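Release note for the `slip-faults` subset, version 2. Please read the part about pad wear before you train anything on it.

# Ratik Kitchen Handling – slip-faults

This subset contains 3739 episodes of simple kitchen handling, recorded with hand-held grippers at our table in Erivstead. It was separated from the main Ratik set in June, when we understood that many grasps were failing for a mechanical reason and the labels did not say so.

## What went wrong

The operators reported that wooden utensils turned in the jaws during the lift. At first we treated this as operator error, and the episodes were marked `retry`. Palesa Adams reviewed the force log later and found that the closing force was normal in almost all of them. The fingers closed fully, the handle was between the pads, and it still rotated.

The cause was the grip pads. The surface layer collects lint and dust from the table and from the cleaning cloths, and the edges begin to fray. A pad in this state holds a flat box without any problem. With a narrow, smooth neck, such as on a spoon, the contact area is small and the utensil can turn under its own weight.

We also found a second fault, less frequent. One linkage pin on gripper unit 3 had too much play, so the two fingers did not meet at the same height. This gave a one-sided contact. The unit was removed from recording and the pin was replaced.

## Recording setup

- Surface: light wooden tabletop, diffuse light from the ceiling
- Tool: hand-held gripper with two fingers, wrist camera
- Objects: spoons, spatulas, lids, plates, small boxes
- Start pose: jaws open above the table
- Grasp point for spoons: the neck, between handle and bowl

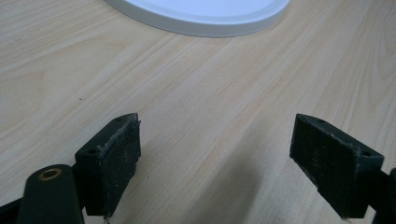
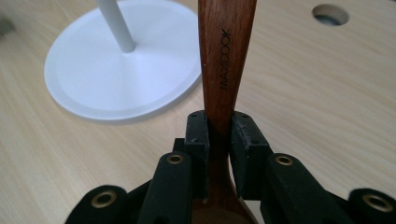 ## Labels

Each episode has one `outcome` and, if it failed, one `fault` value.

| Value | Meaning |
|---|---|
| `none` | no fault recorded |
| `pad_slip` | object rotated or slid with normal closing force |
| `offset` | fingers met at different heights |
| `operator` | wrong approach, object missed or pushed |
| `unknown` | the reviewers did not agree |

The old value `retry` does not exist anymore. If your loader expects it, please use the mapping file `retry_map.csv` in the `tools` folder.

Two reviewers labeled every failed episode independently. The slip is often small and starts late, so we recommend to watch the clip until the end before you correct a label. Corrections are welcome as a pull request – one episode per commit, please.

## Pad condition

The field `pad_state` has a value from 0 (new) to 8 (must be replaced). It is given by the operator at the beginning of a session and it is subjective. Two operators can differ by one step. Do not use it as a measurement.

## Safety

When a heavy utensil turns in the jaws, the natural reaction is to catch it with the free hand. One operator pinched a finger between the linkage arms in this way. The injury was small, but the rule is now strict:

1. Keep the free hand away from the linkage while the jaws are under load.
2. If the object slips, let it fall.
3. Open the jaws completely before you touch the pads.
4. Do not clean a pad with the trigger unlocked.

The same rules apply at our partner site in Murunberg, where the Tạ gripper revision is being tested. No episodes from that site are in this version.

## Known limits

- Episodes from unit 3 recorded before the repair are kept, with `unit_ok` set to false.
- Metal utensils are rare. Slip rates from this subset should not be applied to them.
- The force log is missing for some early sessions. The field is empty in this case, not zero.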